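The Brimelbridge Surface

The Department of Lanes wishes to record the following in respect of the Brimelbridge ground.

The surface was laid by Bukitz in July and accepted without reservation. It measured as it should. In the second week of use, the officer on the early inspection paced the home straight from the line to the first bend and entered 163 steps in the Index. The following morning the same officer, in the same shoes, entered 271.

The officer was reminded of the standard length of a pace and issued with a wheel. The wheel returned a figure of 1254 and was withdrawn for calibration.

Athletes were consulted. Those training before eight reported that the bend was visible but did not come any nearer. Those training in the evening reported no difficulty, although several asked whether the lane lines had always been so pale. They were advised that the lines had been painted to specification and that specification had not changed.

Dogbe, the insurers, sent an assessor, who was asked to sign in at the gate and walk to the far end of the stand. The assessor set out at ten past six with the sun directly ahead. The gate register shows an arrival time. The column for departures was ruled in the customary way and remains available.

The Department does not consider the ground to be unsafe. Users are asked to carry water, to keep to their lane and to refrain from judging the distance by the grandstand. A chair has been placed at the gate, and the register is left open there each evening until the lamp is put out.
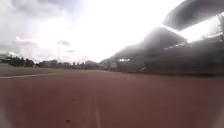 Oonagh Tattersfield
Writer in Residence, Brimelbridge Reading Rooms

"The Brimelbridge Surface" is number 32 in the Index series of short fiction. Readers may borrow earlier numbers from the front desk.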